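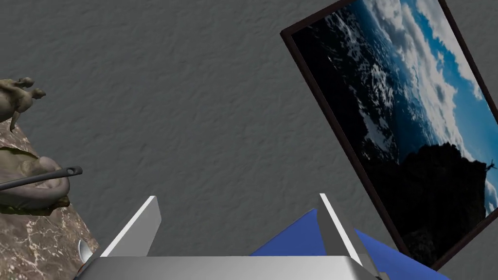
第六讲 仿真里的抓取:感知、规划、控制怎么接起来
(课堂笔记整理版,2023年10月25日,有错请直接在群里说)

0. 上次遗留
作业二的坐标系问题,一半人错在同一处:相机外参存的是"世界到相机",你们当成"相机到世界"用。取逆。不要靠试正负号试出来。
四元数顺序:仿真器里 wxyz,规划库里 xyzw。接口处写一个转换函数,全组只用这一个。

1. 总流程
传感器 → 分割 → 位姿估计 → 抓取候选 → 规划 → 轨迹跟踪 → 闭合夹爪 → 检查
每一段单独一个进程,消息带时间戳。没有时间戳的消息直接丢掉,别心软。
课程框架叫 Hirnero,仓库里 docs 目录先看一遍。Odette Picard 写的启动脚本还能用,参数名改过,旧笔记上的不要照抄。

2. 感知
腕部相机的好处:离目标近,分辨率够。坏处:视野窄,夹爪自己挡一块,物体常常只露半边。
几点:
- 夹爪掩膜。手指开合时掩膜要跟着变,用关节角投影模型算,不要拿一张固定的图糊弄。
- 背景墙面带纹理的时候,特征点会大量落在墙上。先按深度切,再提特征。
- 墙上的挂画是平面。画里有云有海有礁石,分类网络会给出很自信的结果,深度图上它就是一块板。做平面拟合,内点率高的整块剔掉。
- 细长杆状物(厨具柄一类),深度图边缘容易断。形态学闭运算,核别太大,否则柄端的小孔就没了。
- 大理石花纹会骗边缘检测。看法向量,不看颜色。
- 只看到一部分的物体:位姿给协方差,不要只给一个值。协方差大就换个视角再看,不要硬抓。
Kwok-wai Tai 问:仿真里直接读真值位姿行不行?调规划的时候行,交作业不行。评测时真值接口是关的。

3. 抓取候选
平行二指,约束其实很简单:接触点法向大致相反,间距小于最大开口,接近方向上不碰东西。
每个目标采 48 个候选,先做便宜的检查(开口、法向),后做贵的(碰撞)。顺序反了慢很多,去年有组就是这么超时的。
打分:力闭合裕度 + 可达性 + 离邻近物体的距离。权重写进配置文件,不要写死在代码里。
形状怪的东西,比如盘成一团的雕塑,凸包近似会把中间的空洞填掉,候选少一大片。用凸分解。

4. 规划
关节空间 RRT-Connect 找可行解,再做平滑。
平滑之后必须重新做碰撞检查!!每年都有人忘。
碰撞模型里手指和掌部分开建,掌部比你想的宽。靠近台座侧面的时候,先撞上的一般是掌,不是指尖。
预抓取点:沿接近方向后退一段,最后一段走笛卡尔直线。直线插值时检查关节跳变,IK 换支了整条作废。
规划种子要固定并记到日志里。作业评测用 902,自己调试多换几个。
规划失败的三种返回码要分清:起点碰撞、终点不可达、超时。别统一写 "failed",我看日志会生气。

5. 控制
轨迹跟踪:计算力矩法 + PD。增益先小后大,末端抖了就退回来。
仿真步长和控制周期不是一回事,课程里每个控制周期走 18 个物理步。改步长之后增益要重调。
夹爪闭合用力限,不用位置。判断抓住没有看两个量:手指速度接近零、开口大于空夹时的值。两个都要满足。
接触抖动:多半是接触刚度过高或者步长太大,先查这个,别急着怪控制器。

6. 工具和日志
录制:关节状态、指令、腕部图像、规划请求和结果,四样缺一样都不好复现。
回放工具 Skotgate,可以逐步走,把规划轨迹叠在图像上。图像和关节状态对不齐时先看时间戳是不是用了墙钟时间,应该用仿真时间。
Anselmo Cáceres 加了一个过滤器,按返回码筛,省事很多,建义都装上。
渲染随机化:光照、纹理、物体姿态分开开关。三个一起开,出了错根本不知道是哪个引起的。

7. 作业三
两人一组。实现候选生成和打分,接到现成的规划器上。
场景包在课程页 Pichon 目录下,跑 30 个场景,提交日志和一页说明。
说明里写清楚:失败了哪些、返回码是什么、你们认为原因在哪一段。成功率低不扣分,不分析要扣。
代码里出现绝对路径的退回重交。
环境装不上找 Agathe Moulin,先把完整报错贴出来,不要只发最后一行,也不要发手机拍的屏幕。

8. 下次
视觉伺服,图像雅可比的推导。先复习刚体速度和伴随变换,课上不在重讲。
阅读材料第二节可跳过,第三节的推导自己动笔过一遍。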